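Shelf cell: left gripper cable, again
Posted June 13, 2021 by Gyula Kozma

Second purple cable on the left arm in the shelf cell, same story as the first. It ran 994 cycles by the controller log and then the gripper started dropping off the bus whenever the wrist rolled past the halfway point. Wiggle the connector, it comes back. Park the arm folded, it comes back. I have a new one from Metelari on the bench and before I fit it I'd like to hear from anyone running two arms off one front rail. How much slack do you leave at the gripper, and where do you tie it down?

Metelari's sheet says the cable is good for "continuous flexing." It gives a bend radius and no cycle count.

----

plultholm_dan
Their sheets never give a cycle count. Ask them for one in writing and see how long it takes. I asked last August.

What does the loop look like at the gripper end? Most of the ones I've opened up had the break within an inch of the plug, and that's a strain relief problem. The cable gets blamed for it.

----

Gyula Kozma
No break that I can find with a meter while the arm is still. Same cable type on both arms. The right one has 4,000 cycles on it and no faults, so I'm not ready to call it a bad batch.

Current layout, both arms powered, left one folded back in its corner:
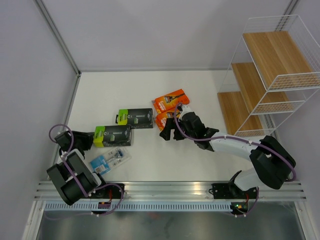
Cell with the test packs on the table, shelves clear. Purple is the cable in question.

The left one loops up over the gripper, then follows the padded links down. There's another length that arches over the front rail next to the base. That's the stretch I don't trust.

----

rusier77
You've got it running outside the padding the whole way. I would put it under the sleeve. We did ours that way at the Plultholm line and haven't touched them since.

----

plultholm_dan
Under the sleeve is how you cook a cable and lose sight of it at the same time. When it chafes in there you won't know until the arm stops. I'd take ugly and visible.

Also "haven't touched them since" doesn't tell me much. How many cycles?

----

rusier77
Didn't log it. They work.

----

mtk_bench
Look at the arch over the rail before you do anything at the wrist. If the arm folds into that corner every time it parks, that length gets pushed the same way every time. On the right arm the cable goes around the elbow in a big easy curve. I'd bet the left one gets a tighter bend when it folds, whatever the wrist is doing.

And what are those modules down by the slotted strip under the bases? If the gripper bus lands on the one under the left arm, swap it with the right one first. Costs you nothing and takes ten minutes. I replaced three cables once for what ended up being a loose screw terminal.

----

Gyula Kozma
Bus does land there. I reseated it after the first failure and put a drop of paint on the screws. Paint hasn't cracked. Swapping the two is fair though, I should have done that before ordering.

De Graaf's installer told me to shorten the wrist loop to 7 inches so it can't snag on the packs. I had it at 9. It was at 9 on the first cable too, and that one failed at the wrist, so I don't see how snagging explains it. I never saw it catch on anything.

----

plultholm_dan
An installer telling you to take slack out of a cable that's failing in flex. Sure. Did he say what happens at full roll with 7?

----

Gyula Kozma
He said it would be fine.

----

mtk_bench
Leave it at 9. Swap the modules, keep the old cable on, run it. If the fault moves to the right arm you have your answer and Metelari is off the hook. If it stays left, fit the new cable, and clip it at the base so the arch can't drag along the rail when the arm folds. One change at a time or you'll learn nothing.

----

rusier77
Or sleeve it.

----

Gyula Kozma
Modules get swapped tonight with the old cable left on. I don't expect it to move. Will post the log either way.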